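Lestwood Small Parts Project

The Lestwood Small Parts Project is a student robotics project at Lestwood College, Grodcombe. It was founded by Onyekachi Abubakar, a lecturer in control engineering, and began work in October with 17 students. Its subject is the handling of small consumer goods by robot arms.

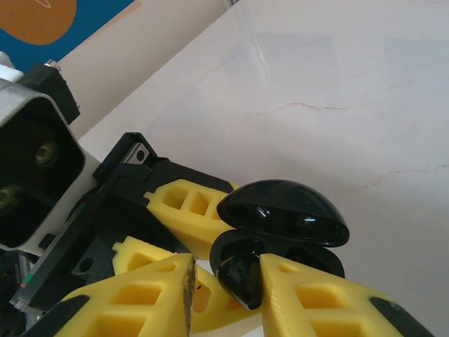
Reading time: 1 min | Last edited 2024-06-02

Work is divided into set tasks, of which the earbud task is the best documented. A black wireless earbud is held between yellow lattice fingers in front of its open case. Later steps, scored separately, are seating the bud and closing the lid.

Students operate the arm in pairs and log each attempt. The first-year record lists 2,237 attempts over all tasks, 1,458 of them marked complete. A further 162 were struck out after a fault in the logging software, Fultell, and are not included in either figure.

The project enters the Arnaud Cup, a regional contest for college teams, in the fine handling class. Rules for that class forbid changes to the fingers once judging has started.

See also: Arnaud Cup; Robot end effector; Grodcombe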